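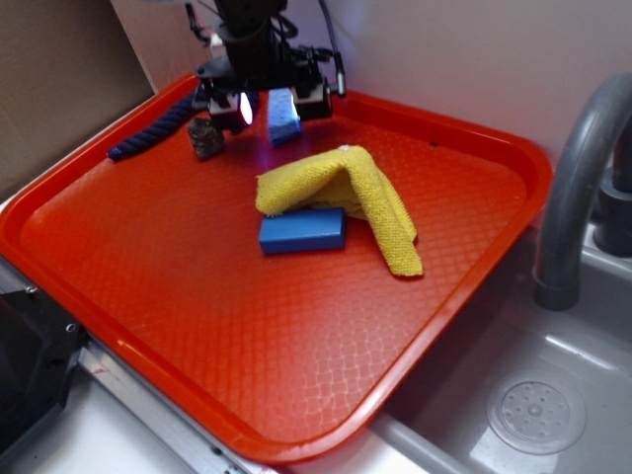
Pletside Language Society / Household Words Group

Pletside Household Words
README, version 3

Hello! You've found the data folder for the household words survey, which is a big list of what people in Pletside, Grenivton and Edard call ordinary things around the house. I keep the files, I wrote most of this page, and if a column is named something daft it was probably me who named it.

If you only want the words, open words.csv in any spreadsheet and off you go. If you want to do sums with it, please read the bits about repeats and blanks first.

What's in the folder

words.csv: the main file, 1,538 rows, one row per answer
people.csv: one row for each person who answered, 124 of them
prompts.csv: the questions, in the order we asked them
places.csv: which street or farm goes with which of the three places
notes.txt: odds and ends I couldn't fit in a column
old/: versions 1 and 2, kept so that nobody's old work breaks

How it started

Yolanda Pettigrew and I were clearing up after a talk about field names and got into a proper argument over what you call the end slice of a loaf. I've said "nobby" all my life. She says "heel", and her mother, who grew up four miles away in Edard, says "topper". By the time the chairs were stacked we had a list on the back of a programme, and by November we had a printed form and a box to post it in at the library. Version 1 was typed up from those forms over one winter, mostly by me, mostly with the radio on (which explains some of the spelling).

The forms asked about kitchens first, then washing day, then the yard and outbuildings. We left out farm work on purpose. There's already a decent older list for that, and I didn't want us to end up with another forty words for a gate.

How the answers were gathered

There were two ways in. Most people filled in the paper form at home. The rest talked to one of us, usually at their own kitchen table, and we wrote down what they said. The column "how" tells you which: P for paper, T for talk. It matters more than you'd think. On paper people tend to put the word they think is correct, and in talk you get the word they use when they're cross with it. One man wrote "dishcloth" on his form and then called it a "slart" all the way through our chat about something else. Both are in there, under the same person number.

In the talks we tried hard never to say the word first. We'd point, or hold something up, or describe the job it does. "What do you carry the cups in on?" was a good one. So was "What do you call it when the milk has just started to turn?" and I could happily have spent a whole afternoon on that alone. If somebody got stuck we moved on and came back to it at the end. 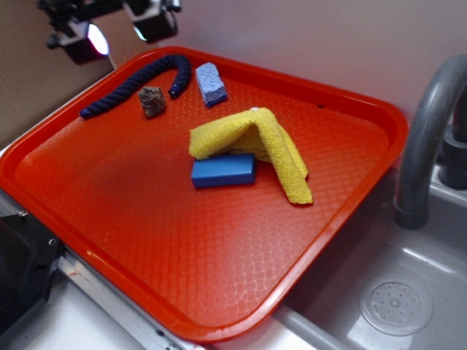 Tray with a dark blue rope, a small brown rock and other bits on it.

The columns in words.csv

id: a plain number. It has gaps where rows were taken out, so please don't treat the highest id as a count.

person: matches people.csv. No names, ever.

prompt: matches prompts.csv. Prompts 1 to 60 are indoors.

answer: the word as written or as heard. I haven't tidied this one. If someone wrote "maslin-pan" with a hyphen and crossed the hyphen out, I've typed it without.

tidy: my cleaned-up version, lower case, with one spelling picked where there were several. Use this for counting and "answer" for everything else.

how: P or T, as above.

sure: 1 if they were sure it was their own word, 2 if they said it was a parent's or a neighbour's word, 3 if we didn't ask. There are a lot of 3s in the early rows and I'm sorry about that.

remark: anything they said along with it. This is the best column in the whole file and I won't hear otherwise. "My nan said it but only on Sundays." "Not in front of the vicar." "That's what they say in Edard, poor things."

Blanks and repeats

A blank in "answer" means the person saw the prompt and had no word for it. If they never reached the prompt there's no row at all. Version 1 mixed the two up, which made it look as though half of Grenivton had no word for a draining board. They have several.

Some people gave two or three words for one thing, and each gets its own row. So if you want to say how many people use a word, count people and don't count rows. I got this wrong myself in the newsletter and had a very polite letter.

The wet-cleaning section

Prompts 31 to 38 cause the most trouble, so they get their own heading. They cover everything you wipe, scrub or mop with, and the words slide about all over the place. "Flannel" is for faces in Pletside and for floors in two houses in Edard. "Swab" can be a cloth, a mop or the act of using either. "Sponge" was so widespread that I nearly dropped the prompt, until we asked what people called the rough sort and the soft sort separately and the whole thing opened up: "scrubber", "scritcher", "bath biscuit", "the holey one", and one lovely "pummy" from a lady who used it for anything with holes in, including a crumpet. 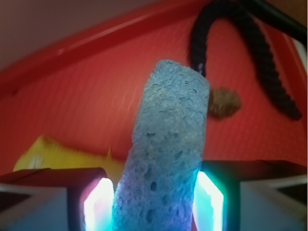 Light blue, full of holes. See prompts 34 and 35.

My advice for this section is to look at the remark column before you lump anything together. I've kept "pummy" and "pumice" apart in the tidy column because the people who say one don't seem to think of it as the other. You may disagree, and if you do, the raw answers are all there for you to lump as you like.

Spelling of sounds

I'm no expert in sounds. Where a word was only ever spoken to us I wrote it the way it would look in a letter, and if two of us heard it differently the second spelling is in notes.txt. Yolanda has a much better ear than I do and has been through the talk rows for Edard. She hasn't yet done Grenivton, so treat the vowels there with some care. The "oo" in "spoon" and "stool" is a particular muddle.

The Iwasaki codes

You'll see an extra file in version 3 called iwasaki.csv. It's a way of sorting household things by what you do with them (carry, hold, wipe, shut and so on), and we borrowed it because our own sorting was a mess. It was my idea of a fun weekend to fit our prompts to it. Most went in nicely. A few are still under "other", among them the thing you stand a hot pan on and the string you keep in case you need string. Please don't lean on those codes for anything serious until we've had a second person go over them.

What it's good for, and what it isn't

It's good for browsing, for school projects, for settling arguments and for seeing how a word changes over a very short distance. The line between "heel" and "topper" follows the old bus route almost stop for stop, which pleased me more than I can say.

It's not so good for anything to do with age. We had far more older people than younger ones, and hardly anyone under thirty filled in the outdoor pages. It's also thin on people who moved here from elsewhere. We didn't turn anyone away, but the poster said "local words" and I think that put some people off. The next poster won't say that.

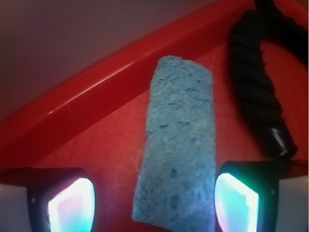 Which brings me to the next round. We'd like to get up to 2,000 rows, and most of the new ones should come from those gaps. The form has been cut down to two sides of paper, the outdoor prompts come first this time so they aren't left till people are tired, and "sure" is now a tick box that can't be skipped. I've also dropped the question about doilies. It wasn't getting us anywhere.

Changes

Version 3: split blanks from prompts not reached. Added the "how" column and the Iwasaki file. Took out 129 rows that had been typed twice from the same forms. Fixed "collander", "cullender" and my own "calender" in the tidy column.

Version 2: added the talk answers. Added places.csv. Moved two farms from Pletside to Edard after both of them complained.

Version 1: paper forms only.

Using it

Use it for whatever you like, as long as you say it came from the Household Words Group and don't try to work out who anyone is. Some of the remarks would give a person away to their neighbours, so please think before you quote one next to a street name. If someone who took part wants their rows out, they tell us and we take them out, and the gap in the ids is all that's left.

Known niggles

Prompt 17 was printed with a line missing on the first batch of forms, so half the answers are about teapots and half are about kettles.

The accents in notes.txt go funny if you open it in an old program.

Two people share person number 88 and I haven't managed to pull them apart. They're married and they filled in one form between them in the same pen.

Corrections and new words are very welcome. Leave them in the box at Pletside library, or catch me or Yolanda after any meeting. If it's a word for the end of the loaf, put down where your mother grew up as well.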